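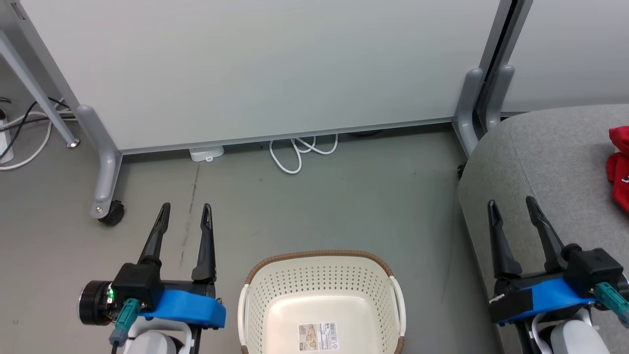
I have bought another basket. I know, I know. I said in April that I was done with baskets, and then I went into Bultmont for light bulbs and came out with a cream one with little holes all over the sides and a brown woven rim, and no light bulbs. It cost £16 and I carried it home on my head for the last bit of the hill because my arms had gone.

The label is still stuck in the bottom. I always mean to peel those off straight away and I never do, and then months later I empty the thing and there's the barcode looking up at me. My mum's are all the same, so perhaps it's inherited.

Anyway, the basket is for the workroom, and the workroom is what I wanted to write about, as several of you have asked how it's going since we moved in. Slowly! But it's going.

## Bits, baskets and big white boards

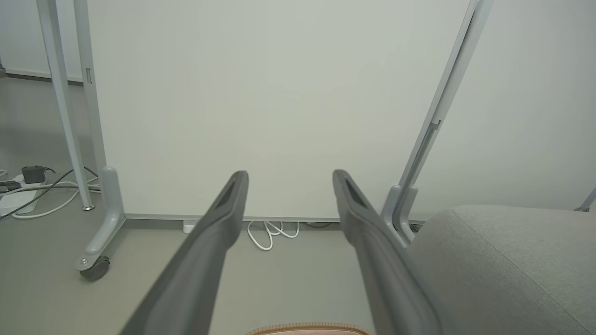 *Posted by Piroska Barta on Friday, September 10, 2021, in Home & Workroom*

So, for anyone new: Orsolya Pálfi and I share a room on the ground floor of the old Ornitz building in Jedau. She does pattern cutting and I do mending and alterations, and between us we generate an astonishing amount of stuff that has no home. Scraps, hangers, half-finished hems, clothes people have dropped off and clothes people have forgotten to pick up. Until this summer it all lived in carrier bags. You'd want one pair of trousers and have to look in every bag in the place, and it would be in the last one, under a cardigan.

The first thing we sorted out was the whiteboards. They came from Schmieder, who were clearing out a training room, and they're the big kind that stand on the floor on grey legs with casters. I wanted them for the job list. Orsolya wanted them for drawing on, full size, which she says is the only way she can think about a sleeve. I've since found that what I like best about them is how much light they throw back into the room. They're huge and pale and when there's nothing written on them the whole place feels calmer, so I've become a bit precious about wiping them at the end of the day. Orsolya leaves a sleeve up overnight sometimes and I have to sit on my hands.

If you're thinking of getting one, measure your doorway. I'll say no more than that, except that ours went back down the ramp once, and we had a cup of tea, and then it came up again on its side.

The other thing about a board on legs is that there's a gap along the bottom. You don't notice it in the shop. You get it home and suddenly you've got this lovely clean expanse of white, and underneath it, like a shop window, every cable you own. We've a power strip down on the floor with black and white leads coming off it, and there's a coil of white cable under the board that I've been stepping round for weeks. I've got a bag of those hook-and-loop ties in a drawer somewhere. Orsolya thinks we should get one of those long boxes with a lid that the whole strip sits inside. I think we should get the strip up off the floor altogether and fix it to something. We've been having this conversation, very politely, for a good while now, and in the meantime the cables stay where they are and collect fluff. Thread gets in everything. I found a length of navy buttonhole twist wound round a plug last week as neatly as if I'd done it on purpose.

If any of you have a cable box you love, tell me in the comments, because I'd quite like to win this one with evidence or else give in gracefully.

## How the baskets work (when they work)

Right, the system. It's a basket system, obviously. The idea is that anything soft goes into a basket the minute it stops being worked on. You finish a seam, you get up for a wee, the thing goes in the basket. It doesn't go over a chair and it doesn't go on the floor.

I was very strict with myself about the kind of basket, too:

- handles on both sides, as I'm forever moving them about
- holes in it, so that nothing sits there going musty
- no lid, ever, as a lid is just a shelf for more stuff
- smooth on the inside, which rules out most proper wicker (I've pulled a thread on a customer's blouse and I'm not doing that again)

That last one is why I was so pleased with the Bultmont one. You get the woven bit round the top for looks, and the sides are plastic and wipe clean. I expected the rim to feel cheap and it's really rather nice!

The weak point is me. I'm a draper. I've always been a draper, I drape things as I go past, and a basket standing right there on the floor makes very little difference to that.
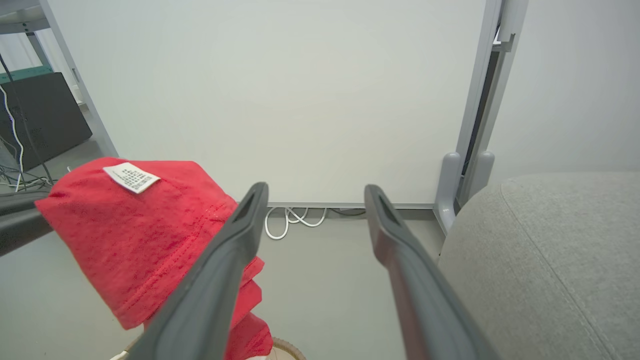 And it's always something red, have you noticed? I never leave a beige thing lying about. Or I suppose I do and it just doesn't show. A red one you can spot from the other side of the room, care label flapping about, when the basket is close enough to drop it into without even taking a step.

Care labels, while I'm on them. Please stop cutting them out of your clothes before you bring them to me! I do understand, they itch, some of them are the size of a bookmark. But I need to know whether I can put a steam iron anywhere near the thing, and with stretchy sports fabrics in particular it's guesswork without the label. If it really bothers you, snip it off and put it in an envelope with your name on. One of my regulars does this and I could kiss her.

The grey upholstered seat is the other danger spot. It's low and soft and it's got a nice rounded edge, and it was meant for people to perch on while I pin their hems. People hardly ever get to perch on it. I've thought about banning clothes from it, but then I'd only have to enforce it on myself, and I've met me.

Orsolya has suggested that the answer is a rule about the last ten minutes of the day. Music on, everything soft into a basket, boards wiped, home. We did it on three evenings running and it was lovely to come in to in the mornings. Then we had the Jedau choir robes in, with their zips, and it all went out of the window for a bit. We'll start again on Monday.

Still to do: the job list needs proper columns, I want a second basket in a different colour for things waiting on buttons, and somebody has got to go back to Bultmont for those light bulbs. I'm not sure I can be trusted with it. Orsolya says she'll go, but she came home from there last time with a doormat.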